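October 21, 2025
Notebook, sweeping task, Catex arms

Good morning for this one! The two arms are back on the same controller after last week's firmware mess, both grippers home cleanly, and I got through the checks before my coffee was gone. Writing this up while it's fresh.

Where we are: the goal is 1,000 sweeping episodes by December, teleoperated, broom in the left gripper and dustpan in the right, every one of them ending with the junk in the pan and the pan lifted clear. We had 700 in the Wanance store when I opened the log this morning. I've been going back through the old ones at double speed over lunch, and the thing that jumps out is how alike they are. Crumbs, paper bits, more crumbs, always in a tidy heap, always dead center. The policy trained on those is really nice on crumbs (I still grin when it does that little second stroke to catch the leftovers) and falls apart the moment something has a corner on it.

So, bulky junk from now on. Boxes, bottles, sticks, anything that tips or rolls or gets hung up on the lip of the pan.
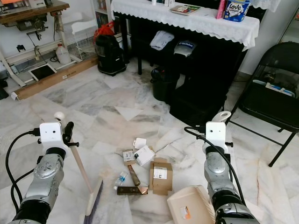
Bulky set, both tools in hand. Clear bottle with the blue cap is on its side.

I love this pile. The folded cardboard standing on edge is the kind of thing that goes over at the first touch of the bristles, and then the broom is dealing with a completely different shape than the one it started with. The bottle is the other good one. Push a bottle square on and it goes where you want, push it near the cap and it spins off sideways, and the operator has to decide in a split second whether to chase it or finish the stroke. That decision is exactly what we want in the data. Please don't restart an episode when something rolls away! Chase it, bring it back, finish. If it goes out of reach, end the episode and mark it "lost item" and leave it in the set.

Notes to self on driving the arms:

Short strokes. My long ones look great and then the wrist runs out of travel right when the heavy stuff reaches the pan.

Pan first, then broom. When I start sweeping before the pan is down flat, the edge rides up and light pieces slide under it. Spent way too long blaming the broom angle for that.

Let the bristles bend a bit. The force readout on the left wrist gets noisy above the mark I penciled on the monitor, and the recordings where I leaned on it are the ones the filter throws out.

Don't park between strokes. Pauses over a second get trimmed by the Clornen script, and the trimmed joint angles jump. I fixed the worst of it last night (it was cutting at the wrong timestamp, one stream behind the other) but I'd still rather have smooth recordings than clever trimming.

On labels: going with the Michailidis scheme after all. I argued against it in the spring and I take it back. Splitting each episode into approach, gather, load and lift makes it so much easier to find where things go wrong. Nearly all our trouble is in load. We were lumping that in with gather and wondering why the numbers were mush.
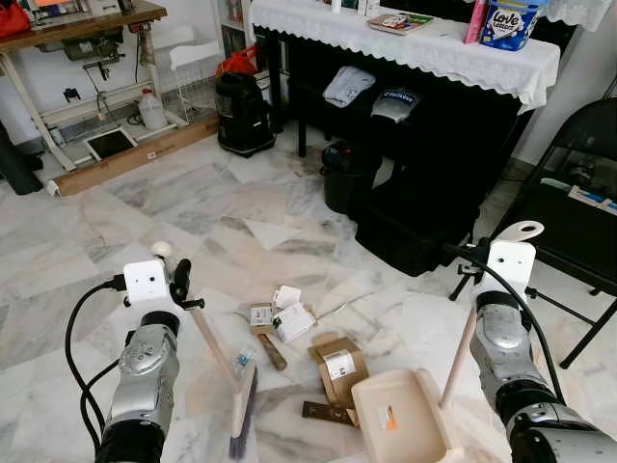
Variation in starting layout is the next thing I want to get serious about, and I think we've been too shy with it. Moving the pile a hand's width and calling it a new layout doesn't teach the model much. I want the pieces turned, overlapped, spread out, pushed right up close to the pan so that the first stroke has to be a careful one. The flat dark brown strip near the dustpan's edge is a good case of that: a piece lying flat gives the bristles very little to grab, and with larger cardboard sitting on top of it the two could travel together or the top one could slide off alone. I'd like to see both outcomes recorded plenty of times. Same with the short stick lying diagonally, which I'd repeat at every angle we can think of, including pointing straight into the pan.

Plan for the rest of the week: blocks of 15 episodes, then a fresh layout, then swap operators. Fifteen is where I notice my own strokes turning into a habit, and the model will happily learn my habit if I let it. Between blocks, check the grip on both tools and look over the cable slack before going again.

Still open: do we keep the episodes where the pan gets nudged backward during load? I say yes, as long as it ends up with everything in. The holdout split needs redoing too, the current one is all crumbs and tells us nothing about any of this. And the left gripper offset should be logged at the start of each block, I keep forgetting.

First bulky block goes to training tonight. Can't wait to see what it does with a bottle.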